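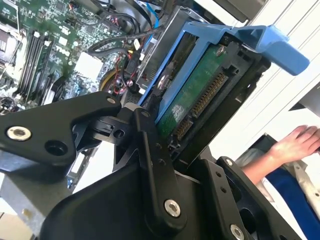 Hard drive in its blue carrier, inside a desktop tower.

Section 2. Recording Your Digital Accounts and Devices

Use this section of the Kallivley Estate Planner after you have entered your personal details and chosen your executor. It covers accounts, files and devices that your executor may need to find. The planner stores the list as a separate schedule, so you can change it later without signing a new will.

Before you start

Have a recent statement or welcome email for each account. You will also need your planner PIN. Most people finish in one sitting, but the planner saves each entry as you go, and an unfinished schedule stays open for 48 hours before it asks you to sign in again.

Caution: Do not type passwords, PINs or recovery codes into any field in this section. In many states a will becomes a public record once it is filed with the court, and a schedule kept with it may be seen by people you did not choose.

Adding accounts

1. From the main menu, select Property, then Digital Schedule.

2. Select Add Account. Choose a type: email, banking, photo storage, social media, subscription or other.

3. Enter the name of the provider and the user name or email address you sign in with.

4. Under Instruction, choose Close, Transfer or Keep. If you choose Transfer, pick a person from your list of beneficiaries. If the person is not listed, go back to Section 1 and add them first.

5. Select Save Entry. The account appears in the schedule with a green check mark.

Note: Some providers let you name a person to handle your account after death. If you have done this, tick the box marked Provider Setting in Place. The provider's setting may override what your will says, so make sure the two match.

Adding devices

6. Select Add Device. List computers, phones, tablets and any drives you keep apart from a computer.

7. In the Location field, say where the device is kept. "Hall closet, top shelf" is more useful than "at home."

8. Choose who receives the device. Then choose who may read the files on it. These can be different people, and the planner treats them as two separate gifts.

9. If the device holds business records, tick Business Use. The planner adds a line asking your executor to copy those records before the device is passed on.

Note: Each description field holds up to 1,722 characters, including spaces. Text past that point is not saved.

Finishing the schedule

10. Select Preview and read every entry. Entries missing an instruction are shown in red.

11. Print 2 copies. Sign and date both.

12. Keep one copy with your original will. Give the other to your executor in a sealed envelope, or upload it to a Lanz document box if your plan includes one.

Caution: Do not staple the schedule to a signed will, and do not remove staples from the will to insert it. Marks or missing staples can raise questions about whether pages were changed.

Importing from an older version

Lists made in Vevard format can be brought in from File, then Import. The import accepts 20 entries at a time. Instructions do not carry over and must be chosen again for each entry.

For changes to beneficiaries, see Section 3. For storage of the signed original, see Section 5.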